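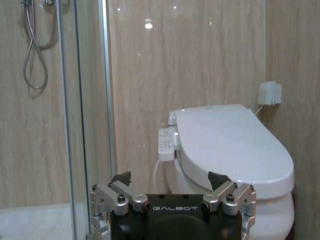 ## The Somlow Ferry

Seventy minutes late and still no boat. Jonatan Fjeld stood at the end of the pier with his father's coat over one arm and a paper bag in the other hand. Rolls, cheese. The bag was going soft at the bottom.

"It comes when it comes," said Ivar Vik.

"You said that at noon."

"It was true at noon."

Ivar sat on a bollard, peeling an orange with his thumb. He had sold tickets for the Somlow crossing until May, when the company in Denerell let him go, and he still came down every day in the cap. People still asked him things. He still answered.

Jonatan looked at the water. Gray, flat. On the far side the roofs of Dramdale, or what he'd decided were the roofs. The funeral was at four. He hadn't written anything. He'd sat up with a pen and got as far as *My father was a man who* and then made toast.

"What do I say about him?"

"You're asking me?"

"You knew him longer."

Ivar thought. Ate a piece of orange. "He owed me 1,700."

"I'm not saying that."

"He'd paid back 200. Say that, then."

Jonatan laughed, too loud, and a woman with a stroller turned round. He put the bag down. Picked it up again - wet planks.

"He used to wave," Ivar said. "From the boat. Every time, both ways. Not to anyone, I dont think. Just the arm going up, once we were past the marker. I asked him about it and he said it was for his shoulder."

"Was it?"

"How would I know. He had a bad shoulder."

A smudge by the marker. It grew a funnel, then a rail. The *Lavoie*, low in the water and listing a little as she always had. People started picking up thier bags, shuffling, forming the sort of line that isn't one.

"Are you coming across?" Jonatan said.

"I don't have a ticket."

"Ivar."

"I'm serious. They check now."

So Jonatan bought 2. The girl at the window counted his change out slowly, coin by coin, and by then the ramp was down and they had to run - Ivar with the orange in his mouth, holding his cap on, the coat dragging a sleeve behind them.

They stood at the stern. The engine shook the rail. Past the marker Jonatan looked at his own hand for a while, and then at Ivar, who was busy looking somewhere else.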